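Filed under: Shop Notes, Members

TABLETOPS, AND WHAT WE DO TO THEM

Quick one this month, the printer wants copy by 4 and I still have the tool list to do.

February is table month again. All the worktops get looked at, cleaned, sanded if they need it, oiled or waxed, put back. We do it in February because the Wusitz building is quiet and the heat is on, so finish dries overnight instead of sitting tacky for days. Last year we left it until the spring sale and had sticky tables and a lot of people with sticky elbows. Not again.

Total spend last time was $3,429, mostly because two tops had to be replaced outright. This year the budget is $2,378 and I'd like to come in under. Please help by not making new rings. Coasters are in the drawer by the sink. They have been in the drawer by the sink the whole time.

So, the pale tops. These are the ones people ask about most. They look great when new and they show everything - scuffs, pencil, coffee, the gray smudge you get from dragging a metal thing six inches because you didn't want to lift it. Most of that comes off. Faint marks nearly always do. Start with a damp cloth and a drop of dish soap, wipe with the grain, dry it right away. Then look at it from low down with the light behind. If you can only find the mark from one angle, leave it alone. A worktop is for work.

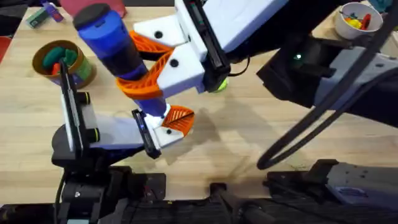

Do you have to sand the whole top to get rid of one stain? Usually you can get away with treating the stain and a wide patch around it, feathering the edges out with the grain, but if the finish is old and yellowed the patch will show and you're better off doing the lot.

For sanding, the paper is on the Durko rack, second shelf. Start finer than you think. Somebody started coarse on the corner bench last fall and we spent an evening chasing the scratches out. By hand, with a block, along the grain, light pressure. No circles. The orbital is fine for the thick tops but keep it off anything veneered, and if you don't know whether it's veneered look at the edge. Grain that runs over the edge and keeps going on the end is solid. A thin line and then something else, stop and come ask.

Anything clamped or bolted down stays put. Work around it, tape the wood along the base so grit and oil don't creep underneath, and do that strip last with a folded bit of paper. Please don't unclamp other people's setups to save yourself ten minutes. It takes them a whole afternoon to get lined up again and then I get the emails.

Loose stuff does come off. All of it. Boxes by the door, name on a piece of tape. Pens, markers and caps too, I found three dried out ones wedged behind the long bench and one had bled into the wood. That stain is permanant, I tried.

Oil: the Bae stuff in the tin with the dented lid, thin coat, wait 10 minutes, wipe off ALL the extra, then wipe again. Second coat next day if it looks thirsty. It'll darken a pale top a little, which some people don't love. If you want it to stay blond use the clear wax instead, buff it hard, and accept that you'll be doing it again by summer.

RAGS. Oily rags go flat on the outdoor line or in the metal can with water in it. Not in the trash, not balled up on the windowsill. They can heat up by themselves and catch fire. Not kidding about this one.

Dents - small ones, try a damp cloth and a warm iron for a few seconds before you reach for filler. Raw wood only, it'll cloud the finish otherwise. Works better on soft woods. Let it dry completly before you sand or you'll just fuzz it up.

Ominside is lending us the big fan again, so the back room can be done with the doors shut. Pick up is from their loading dock, need a person with a van. We also have 300 felt pads to go on the bottoms of things, self-stick, and anything that gets slid around a top should have them by the end of the month. Lamps first, they're the worst.

Sign up sheet is on the fridge. Mornings are nearly full, evenings wide open. Bring a dust mask and a sandwich.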